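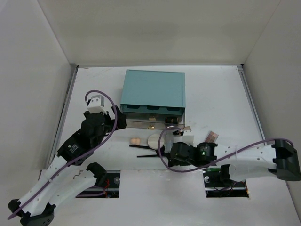
Cell 2 at Cedside, drawer-sorting task, both arms in the work area.

Wukatholm Project – Progress Report to Liveck, October

Prepared by Kristine Dela Peña, cell operations

1. Status

Data collection on the vanity tidying task ran for the first part of the period and was then stopped by a fault on the right arm. The fault is understood and a temporary fix is in place. The permanent fix depends on parts from Pîrvu. We are behind the plan agreed in the last report, and section 5 gives the revised targets.

Before the stop, 43 percent of the planned episodes for this task had been recorded and accepted. The plan calls for 2,000 accepted episodes across all object sets.

2. Description of the fault

The right gripper opened without a command while the arm was moving a small bottle toward the drawer unit. The bottle dropped and rolled against the rail. There was no damage. The operator released the pedal and both arms held position as designed.

The control log showed a gap in the position readings from the gripper servo. The gap was short, but longer than the timeout set in the driver. When the readings came back, the driver treated the servo as newly connected and sent it to its default position, fully open. The same thing happened twice more the next morning, each time with the right arm reaching across toward the left half of the floor panel.

On the third event the arm did not hold. The shoulder joint kept moving toward its last target for a short distance and the gripper pushed into the front of the drawer unit. The unit slid back. The operator used the stop button and power was cut. We class this event as a safety matter, although no person was inside the cell and the force was low.

3. Cause

Two separate problems were found.

The first is the cable. The purple cable on the right arm forms a loop over the gripper and runs back along the white link to the base. At long reach the loop pulls tight and loads the connector at the servo. Bending the cable by hand at that point reproduced the dropout on the bench. The connector latch was worn. The left arm is cabled in a similar way and its connector tested good, but we expect the same wear in time.

The second is in software. The hold command is sent joint by joint down the chain. If a servo near the end of the chain does not answer, the routine waits for it before going on, and the shoulder was last in the list. This error has been in the code since the cell was built and would have affected either arm.

4. Actions taken

The right gripper connector was replaced from stock and the cable loop was let out to give more slack at full reach. The hold routine now sends one broadcast command to all joints and does not wait for replies. The default position on reconnect was removed. A servo that drops out now stays where it is until the operator clears it.

We then ran 70 test cycles with the right arm at its longest reach, unplugging the gripper cable by hand at different points in the motion. The arm held in every case. Normal operation was allowed again after this test, at reduced speed.

The floor panel was also checked. It has scuffs around the drawer unit and near the right rail. These are cosmetic and the panel will stay in use.

5. Open items and revised plan

Strain relief brackets for both arms are on order from Pîrvu. Until they are fitted, the right arm is limited in software so that it does not reach past the middle of the panel. This rules out some two-arm handovers, and those episodes have been moved to the end of the schedule.

Episodes recorded on the day before the first event are being checked for short gaps in the gripper data. So far about 30 have been set aside. They will be recorded again and are not counted in the figure in section 1.

With the brackets fitted, the speed limit can be lifted and collection should return to the planned rate. We ask Liveck to agree to a later delivery date for the vanity set. The delivery date for the kitchen set does not change, as it runs on cell 1 with a different cable layout – the hold routine there has already been updated. No additional funds are requested for the repair.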